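Plestadik 女孩名中间名搭配表
数据说明,第 2 版

概述
Plestadik 是一份用于起名参考的小型数据表,收录 900 个英语女孩名,每个名字标注音节、重音位置、词尾音类型,以及它作为中间名时的适配情况。数据面向起名网站的编辑和做姓名检索的开发者。表中不含任何个人的出生记录,也不含姓氏。

文件
压缩包内有 3 个文件:
names.csv,主表,每行一个名字。
variants.csv,拼写变体与主表条目的对应关系。
notes.txt,标注时留下的备注,按名字的字母顺序排列。
全部文件采用 UTF-8 编码,逗号分隔,换行符为 LF。names.csv 首行为列名。notes.txt 没有固定结构,不建议用程序解析。

字段
name:标准拼写。同音异形的名字以较短的拼写为准,例如 Sara 在主表,Sarah 在变体表。
syll:音节数,取慢读时的发音。Claire 记为单音节。
stress:重音所在音节的序号,单音节名字留空。
ending:词尾音类型,取值为 vowel、nasal、liquid、stop、fricative。按发音判断,不看字母,因此 Jane 记为 nasal,Chloe 记为 vowel。
mid:适合放在中间的程度,取值为 low、mid、high。
origin:词源语言,只记最早可考的一种,不确定时留空。

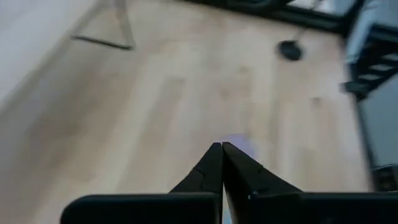

黑色夹爪,两指尖几乎合在一起

来源
名字清单由两部分合并而成。一部分取自 Flustcombe 的旧版起名手册索引,另一部分由 Plonisside 网站的读者提交。两边都有的名字只保留一条,来源不在主表中区分。读者提交的名字须在至少一本印刷的姓名词典中查到,查不到的没有收入。
昵称形式(Lottie、Millie 一类)作为独立条目收录,不与正式名合并。男女通用的名字也在表内,没有单独标记。

标注方法
音节切分先由脚本 Thân 自动完成,再由人工逐条核对。Thân 只依据拼写规则,对词尾 -e、-ia、-ea 的处理经常出错,Zoe 和 Thea 的初始结果都是单音节,后经人工改正。人工核对时以英式发音为准,美式发音有差别的写入备注。
mid 字段由标注者将名字放入固定的姓名框架中朗读后给出,框架中的首名分长短两组。单音节名在长首名之后得分普遍偏高,May、Rose、Grace 均为 high。该字段带有明显的主观成分,做排序时不宜单独使用。

存疑条目
共有 79 个名字的音节数或重音存在分歧,在 notes.txt 中以 DISPUTED 开头。典型情况是中间元音可读可不读,如 Margery、Dorothy。主表取多读的形式,需要少读形式的使用者应自行替换。

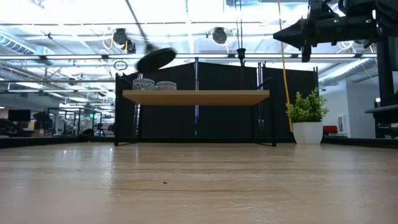

一位使用者在反馈中写道:Rosalie 和 Rosalia 在变体表里对应到同一个条目,可是音节数不同,用来筛选三音节名字时会多出结果,应该拆开。
这一条已采纳。本版将两者分为独立条目,同类的 Emilie 与 Emilia、Natalie 与 Natalia 一并处理。变体表现在只接受音节数相同的拼写。旧版中依赖 Rosalie 条目做连接的脚本需要重新运行。

已知局限
带变音符号的名字一律存为无符号形式,Zoë 与 Zoe 无法区分。需要保留原拼写的,请在变体表中查 diacritic 列。
origin 字段对威尔士语和爱尔兰语名字的覆盖较差,空值集中在这两类。Niamh、Siobhan 等名字的拼写与发音不对应,Thân 的输出全部作废,由人工重标。
表中没有流行度数据。排名每年变动,和音节信息放在一起会使版本难以维护。需要排名的使用者可以用 name 列自行连接外部表格,连接前请统一大小写,并将变体表中的拼写还原为标准拼写。
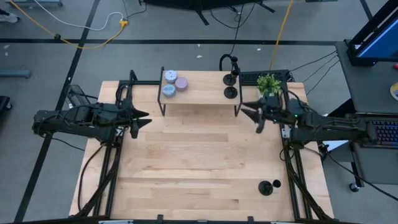

连接后若出现重复行,多数由昵称造成。Elsie 既是独立条目,也可能在外部表格中被归入 Elizabeth,此时应以本表为准保留独立行。

更新
新版通常在 1 月发布。两次发布之间只修正错误,不增加名字,修正记录写在 notes.txt 末尾。字段名在同一版本内保持不变。

使用条件
可自由使用和修改,转载时请注明 Plestadik 及版本号。引用 mid 字段的结果时,请同时说明其为主观标注。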